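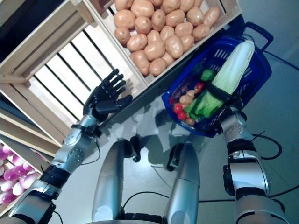 I have been on the teaching side of the greengrocer job at Mellar since the start of July, and a few people have asked what I do all day now that I've stopped answering their messages before six. The short version is that I put on a headset and a pair of gloves and do somebody's shopping. The robot copies me, everything gets recorded, and later Vitória's group trains a model on the recordings so that it can do the shopping by itself.

The long version has more potatoes in it.

The shop is one corner of the hall, with wooden shelving and crates set up the way a market would have them. The robot stands in front of it and I sit on a stool behind a partition, because early on we found that if the operator can see the robot directly, they look at the robot and forget the headset. You have to work only from what the robot's head gives you. You look down and see silver legs where your own should be, which bothered me for a morning and then stopped bothering me.

The task we're on at the moment is called "basket and crate". The right hand holds a blue shopping basket by the handle and keeps it up off the floor. The left hand goes to the crate, picks a potato, brings it across and lets it go in the basket. That is one episode. There are others with the cabbage, the tomatoes and the onions, but the potatoes are where most of my hours have gone.

I thought the holding would be the easy half. You close your right hand and leave it closed. What happens instead is that your own arm gets tired, although there's nothing in it. The basket is on the robot's arm and my arm is just up in the air, and after ten minutes it starts to sink. The robot sinks with it. Roman Kurek, who has done this longer than any of us, told me to tuck my elbow against my ribs and leave it there, and that helped. It also changed how the robot held the basket, so the early recordings and the later ones don't match. Vitória said to keep both.

The reaching is harder to explain. With my own hand I don't decide how to pick up a potato. I want one and then I have one. With the glove I get no feeling back at all, so I have to watch the fingers and judge by eye when they're round it. The habit I was taught is to bring the hand in open, palm down, and stop beside the edge of the crate before going in. Stop properly, for a full breath. Then go over the rim, lower, close, lift. If I skip the stop I tend to catch the rim with my fingertips, and the whole crate shifts.

Damián Palacios doesn't like the stop. His view is that the model learns whatever you show it, so if every operator waits at the edge of the crate, the robot will wait there for ever afterwards, and a customer would find it odd. He has a point. We tried a batch without it and I spoiled more than half of mine. Roman managed his perfectly well, so it may just be that I'm not good enough yet. For now I'm allowed a short stop and Roman does none, and somebody cleverer than me can work out which recordings to use.

Which potato to take is another question. The crate is packed full, and a packed crate is awkward, as the ones in the middle have neighbours on every side and there's no room for fingers. I always went for the ones sitting highest. Then Custódio Carrilho looked through my first week and pointed out that I had taken from nearly the same spot each time, and that a robot trained on me would only ever know how to buy that one. So now there's a card on the partition that tells me where to pick from, left, right, near, far, and I follow the card whether I like it or not.

We had 576 usable episodes for this task when I last checked the sheet, from all the operators together. A normal morning for me is 40, and then I stop, because after that I get careless and Custódio throws most of them out. In the afternoon I sit and label. You go through each recording and mark where the reach begins, where the fingers close, where the potato leaves the crate and where it's let go. It's dull work, but it has taught me more than the gloves have. I could see that I turn my wrist a moment too late nearly every time, and I'd never have noticed it from the stool.

There is also a second way of doing it, which we use for the fingers only. Amândio Guerreiro stands next to the robot with the arm switched to soft and moves the hand himself, bending each finger round the potato until the grip looks right, and the robot remembers the shape. He started out in 1991 teaching paint sprayers at a place called Duswood, walking the arm through the job by hand, and he says it's the same trade. His grips are better than mine. They're slow to record though, and you can't lead two arms and a basket about with one pair of hands, so for the full task we go back to the headset.

Things I would tell anyone starting on this: cut your nails before using the gloves. Eat something first. Set the height of the stool and write it down. Watch the cables when you turn the robot on the spot — your headset view doesn't remind you of them unless you look down. And if you drop one, finish the movement calmly and mark it as failed. Don't snatch after it. I did that in my second week and swung the basket arm while I was at it, and Roman still brings it up.

Next month we move on to onions from the lower shelf, which means bending, and the hip settings are Damián's department. I've asked for a lower stool.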